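Druvirton bench: desktop tower strip-down

Bench pages for tower recycling, kept by Nasrin Bagheri. Cases are worked on their side, open face up, with the power supply left in until the board has been checked.

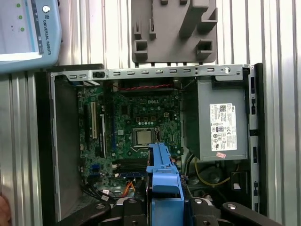
Drive carriers go in one tray and screws in another. Trays are labelled by batch; the current one is 400.

Grey tool board on the ribbed wall, with a dark blue ruler hanging from it and a light blue tool at the right-hand holder.

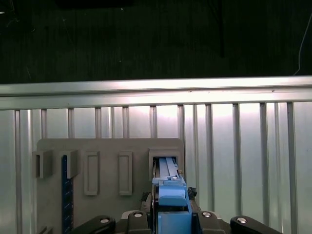

Page last changed: 13 June 2025

Holder spacing is unchanged from February. Corrections to Rasmus Dzene.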